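Vendre sans agence, ou presque

Janvier, huit heures du matin, une cage d'escalier qui sent la cire. Theresia Hofstetter monte devant, les clés dans la main gauche. Troisième étage, porte de droite. 107 mètres carrés, un balcon côté cour, une cuisine refaite par l'ancien locataire. Elle vend. Seule — enfin, c'était le plan.

L'annonce, elle l'a écrite un dimanche soir sur un coin de table. Trop longue. Corina Nägeli, qui tient le petit cabinet Rollard à deux rues de là, en a barré la moitié. « Les gens lisent la surface, le prix, l'étage. Après ils regardent si la rue est bruyante. » Le reste, dit-elle, c'est pour la visite.

Rollard ne prend pas de mandat classique. On paye au forfait, service par service : relecture de l'annonce, estimation, tri des appels, présence chez le notaire. Certains vendeurs n'achètent qu'une heure de conseil et on ne les revoit plus. D'autres reviennent au bout de trois semaines, fatigués, le téléphone plein de messages sans suite.

L'estimation, parlons-en. Theresia avait son chiffre en tête, celui du voisin du dessous, vendu au printemps. Mauvaise base. Le voisin avait une cave et un garage. Elle, ni l'un ni l'autre. Il a fallu redescendre, et ça ne s'est pas fait en un café.

Les charges aussi. 600 francs par mois, chauffage compris, et une toiture à refaire que le procès-verbal de l'assemblée mentionne en page 9, tout en bas. Les acheteurs sérieux lisent la page 9. Autant la donner tout de suite.
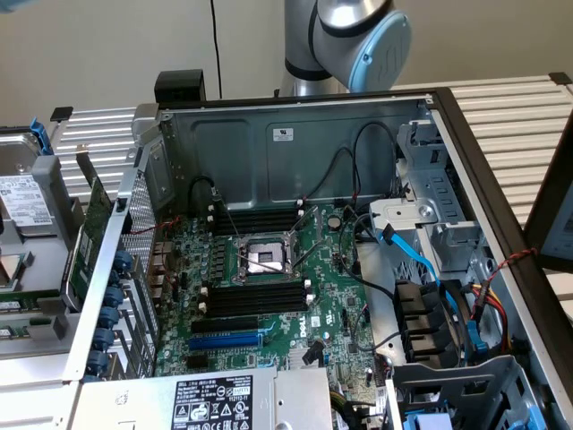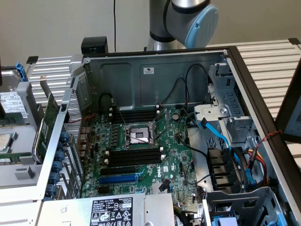 Côté visites, deux écoles. Emil Zürcher, courtier depuis toujours, ne jure que par les rendez-vous individuels. Une demi-heure, pas plus, jamais à la tombée du jour. Griet Baert, qui a vendu elle-même sa maison de Hostton l'an dernier, a tout regroupé sur une matinée. Porte ouverte, feuille d'inscription dans l'entrée. Résultat : du monde, beaucoup de curieux, 3 offres dont une écrite au dos de la fiche. Elle a pris la deuxième. Pas la plus haute, mais le financement était bouclé.

C'est là que beaucoup se font avoir. Une offre sans attestation de la banque ne vaut pas grand chose. On bloque le bien, on dit non aux autres, et puis le crédit tombe à l'eau. Zürcher demande l'attestation avant même de transmettre le prix. Un peu raide, mais ses vendeurs dorment.

Et la commission ? Cyrill Imhof, acheteur, trouve la question mal posée. Il a visité pendant tout l'automne, avec agences et sans. Chez les particuliers il négociait plus dur, justement parce qu'il savait qu'il n'y avait pas de commision à payer. L'économie, chacun des deux côtés la compte pour soi.

Theresia, elle, a fini par prendre le forfait intermédiaire. Relecture, tri des appels, une présence à la signature. Les visites, elle les garde. Elle connait l'heure où le soleil arrive dans le salon, elle sait quelle fenêtre coince. Deux couples sont attendus dans la matinée — elle a déjà ouvert les volets et sorti le procès-verbal, posé sur le plan de travail à la bonne page.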